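Dincombe Computer Teardown Cell: Progress Report to the Beltora Fund
Oct 27, 2022 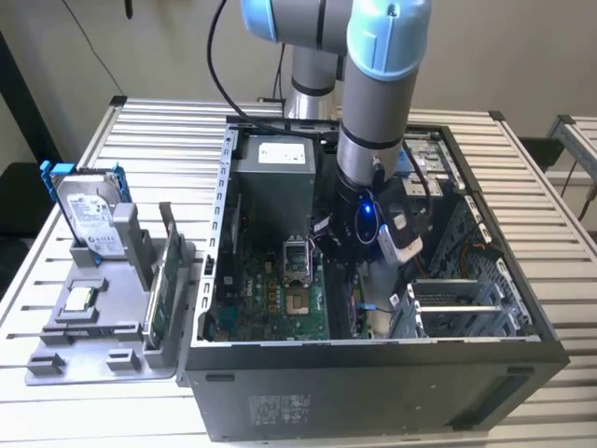 The arm over the open tower, with the parts fixture at left.

Prepared by Hok-lam Lau, cell lead

This report covers work on the cell since the August report. The grant pays for one robot cell that takes reusable parts out of retired desktop computers. Most of this period went into setup and maintenance. We ran fewer towers than planned as a result, and the numbers are given below.

Fixture
The gray plastic parts fixture now sits on the slatted table to the left of the tower. It has a place for a hard drive in its caddy, a square pocket for the CPU, and a slot that holds a circuit card upright. The first version moved on the table when the gripper pushed a drive in. We bolted the new one to the slats and taught all the drop-off positions again. Teaching took longer than expected, mainly for the CPU pocket, where a small error in height leaves the chip sitting on the rim.

Tower position
Towers are run lying on their side with the side panel already off. Panel removal is still done by hand and is not in the scope of this grant. We added end stops under the table edge so that each tower goes down in the same place. Position error between towers used to be our main cause of missed picks. With the stops it is within 6 mm, and the camera routine corrects the rest.

Arm and gripper
The wrist joint started reporting a high current warning in the second week of the period. Fikis, our service contractor, found that the cable was pulling on the wrist at the far end of its reach. They rerouted it with a longer loop and the warning has not come back. The gripper fingertips were replaced at the same visit. The old pads had worn smooth and were letting go of circuit cards. We now check the pads every 100 towers and write the result in the cell log.

Calibration drifted once, after the table was moved for floor cleaning. The feet are now marked and the calibration check is part of the morning start-up.

Runs
We ran 330 towers, with 39 stops that needed a person. Most stops were at the CPU step, when the retention bracket did not open fully and the arm could not get to the chip. Drive removal is the most reliable step and we do not plan any changes to it.

Open items
The bracket step needs a better check before the arm goes in for the chip. Liu is writing this and we expect to test it early in the next period.
A second set of fingertips is on order. Delivery is late, and we have one spare set on the shelf.
The maintenance sheet is written but has not been tried by anyone outside the team.

Budget
Spending is within plan. The Fikis visit was charged to the maintenance line. No change to the grant amount is requested.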